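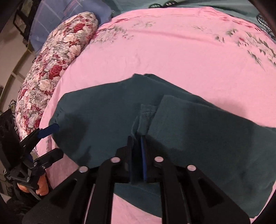 3.2 Collecting the folding demonstrations

Figure 3. Two-handed folding on a bed, one gripper per hand. Dark teal fleece on a pink sheet.

All demos for the soft-goods set were done by hand, no arm in the loop. Operator holds two grippers and does the task at normal speed, or close to it. We kept 1359 of 1489 recorded episodes. The rest were dropped for lost tracking or for a fold given up halfway. Median length 210 frames after trimming.

Fleece was the hard case. It bunches, and a pinch meant for one layer often picks up two. We told operators to re-grasp when that happend and to leave the correction in – the policy needs to see recoveries too.
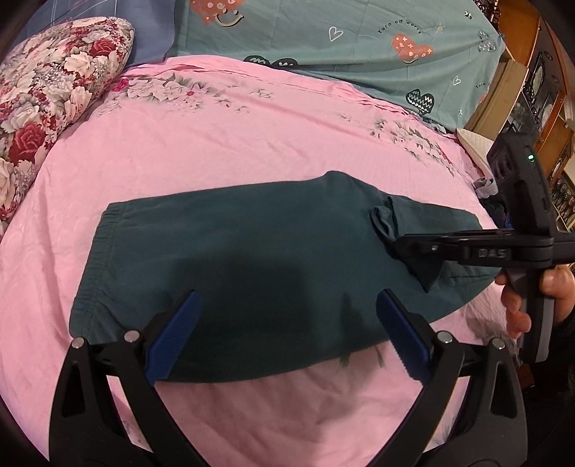
Labels are coarse. Grasp, lift, fold over, press, release. One annotator per episode, with 10 percent done twice. Most disagreements were on press vs release, where the fingers barely move. We merged the two for the Brastovance baseline but kept them apart everywhere else. Remote control on the Girent arms was tried first, same garments. Slower, and operators tended to stop between the two hands, so the two-arm timing was no use for training.

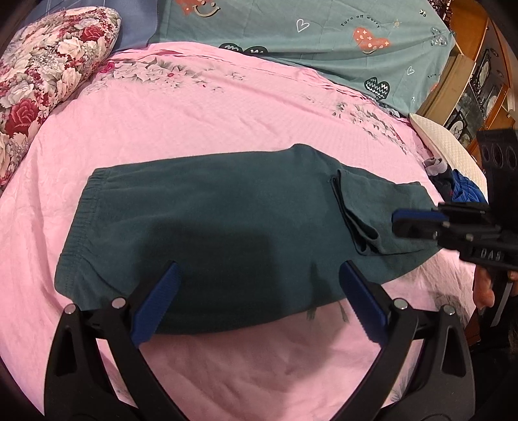

Onsri, in comments on the draft, asked wether hand-held demos hide reach limits the arms will hit later. They do, partly. Replay on the Dastari cell rejects any path outside the joint range before training, see 3.4.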